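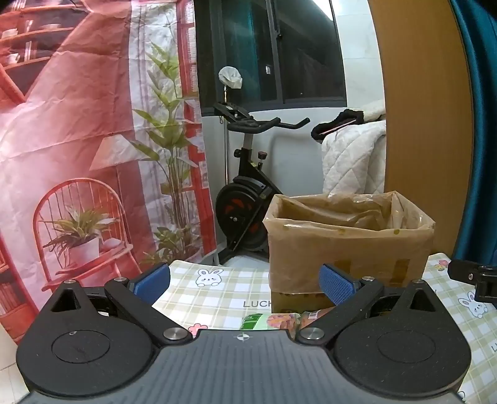
The Trultenby co-op newsletter has now run the same plea about the shared kitchen drawer for 5 issues, and the drawer has not read any of them. So a new approach: labels. Mamta Tiwari spent most of Thursday evening with a label maker and a level of optimism I haven't felt since college, and every tool on the second floor now has a name and a home. Her rule is that if a thing has a grip, the grip gets a color. Blue ribbed pads like the ones up top would go under B, for blue, which is also where the butter knives live. I raised this. It was noted.

Rhun Morgan would like it known that the garlic press is his, that it cost 40 dollars, and that it was a gift. Whoever has it may leave it outside his door after dark.

The fund for a second drawer stands at 60 dollars. Harries Hardware quoted us 600 for the cabinet, fitted, or a little less if we take the one with the dent. Urmila Mishra favors the dent. Vote at the March meeting, 7 p.m., in the laundry room - bring a chair, and take the same chair home with you.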